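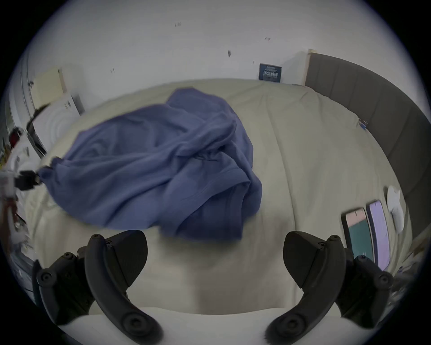

Teaching robots by demo: is the folding result any good?
Posted in Research Talk, 14 replies, showing 7

gumleaf_servo
Has anyone read the Feltero paper properly? The claim is that you can train a folding policy from 451 demos done by people holding grippers in their own hands, with no robot in the room, and it comes out level with teleop. I've read it twice and I'm not sold. The headline success number is for shirts that start crumpled but centred, on a plain cover, with both lower corners easy to get at. My washing never looks like that.

torque_wrench_tina
They do test harder starts. Appendix, second table.

gumleaf_servo
They test 8 harder starts. Eight! And the success rate drops to 43 per cent, which didn't make it into the abstract.

paddock99
Bit harsh. Hand-held collection is cheap, and the demos come from ordinary bedrooms with phones and clutter lying about on the bed. I'd take that over another spotless lab table. The Semetti baseline they compare with was all lab table.

gumleaf_servo
Sure, but that's my problem with the comparison. If you change the way you collect and the place you collect in at the same time, you can't say which one helped. Give me teleop in the same bedrooms and I'll shut up.

My other gripe is how they score it. The grasp counts as correct once both jaws have hold of the lower corners.

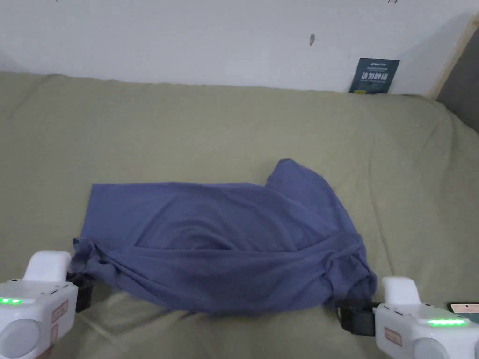
Getting two corners is the start of a fold. With a sleeve flipped up and the middle all bunched, you still have to shake it out flat, and that part gets lumped in with "post-grasp motion" and scored by eye. Scored by whom? The paper says "the authors".

torque_wrench_tina
Scoring by eye is normal for cloth. Ragnarsson did the same and you liked that one.

gumleaf_servo
Ragnarsson had two outside scorers and published where they disagreed. I didn't love it either, for the record.

kelpie_in_the_loop
We tried the recipe on a Vekonik arm pair at work, with far fewer demos than they had. Tees went OK. Anything with a hood or a drawstring was hopeless. It kept going for the cord. Could be our data, could be the method, I wouldn't swear to either.

paddock99
How many garments?

kelpie_in_the_loop
4. I know, I know.

gumleaf_servo
That's half as many as their hard set, so you're nearly publishable. Could you post the failures? I'd sooner look at those than the demo reel.

kelpie_in_the_loop
Will ask on Saturday when I'm back in. Some of the logs got overwritten.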